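Notas del ponente - Humedad de equilibrio en tableros chapados: medir antes de encolar

Diapositiva 1. Presentación breve. Avisar de que los valores corresponden al taller de Bevwood y no se extrapolan a otros climas sin corrección. Preguntas al final.

Diapositiva 2. Definición. Contenido de humedad de equilibrio: el que alcanza la madera cuando deja de ganar o ceder agua al aire que la rodea. Depende de la humedad relativa y, en menor medida, de la temperatura. Recordar que el soporte y la chapa no llegan al equilibrio a la vez. La chapa responde en horas; el alma del tablero, en semanas.

Diapositiva 3. Procedimiento de acondicionado. Rastreles de igual grosor, alineados en vertical. Separación entre rastreles: 600 mm. Pila apartada de la pared exterior y del generador de aire caliente. Se pesan 3 probetas de control por pila, siempre en la misma balanza, y se anota la masa con la humedad relativa de la sala. Cuando 2 pesadas consecutivas coinciden dentro de la resolución de la balanza, la pila se da por estable. No saltarse la segunda pesada aunque la primera salga bien.

Diapositiva 4. Dibujo de la veta y movimiento. El corte tangencial da bandas onduladas y se mueve más a lo ancho que el radial. En paneles grandes con veta horizontal el movimiento principal es vertical, y la fijación tiene que permitirlo: taladro rasgado arriba, taladro fijo abajo. Dejar la diapositiva a la vista mientras se explica la fijación.

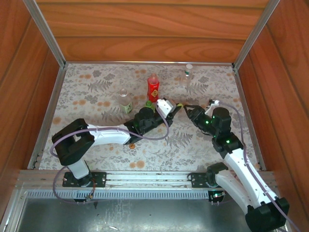 Virgil Husar objeta que el taladro rasgado no sirve de nada si el montador aprieta el tornillo a fondo, y que en Gramon o en Gamon, como se escriba ahora, él ha visto paneles rajados con el rasgado perfectamente ejecutado. Responder: de acuerdo. Arandela ancha y par limitado; el tornillo retiene, no bloquea. Si insiste, remitir a la diapositiva 6.

Diapositiva 5. Serie de Grondach. 118 tableros, encolados en abril. Los defectos se concentraron en las piezas chapadas por una sola cara. Insistir en la contrachapa: misma especie o coeficiente parecido, mismo grosor, misma orientación de fibra. El papel de compensación es una solución de compromiso - mencionarlo y seguir.

Diapositiva 6. Detalles de unión. Holgura perimetral según el ancho del panel. Nada de cola en la ranura. Sellar los cantos antes del montaje; por la testa entra el agua mucho más deprisa que por la cara.

Diapositiva 7. Cierre. Hoja de registro de Bratu en la carpeta compartida. Turno de preguntas.

Comentarios

marisol_t: ¿La separación entre rastreles vale también para tablero fino? A mí se me comba.

Ebanista del norte: Para fino yo la reduzco a la mitad y pongo peso encima.

Anónimo: Falta el enlace a la hoja de registro.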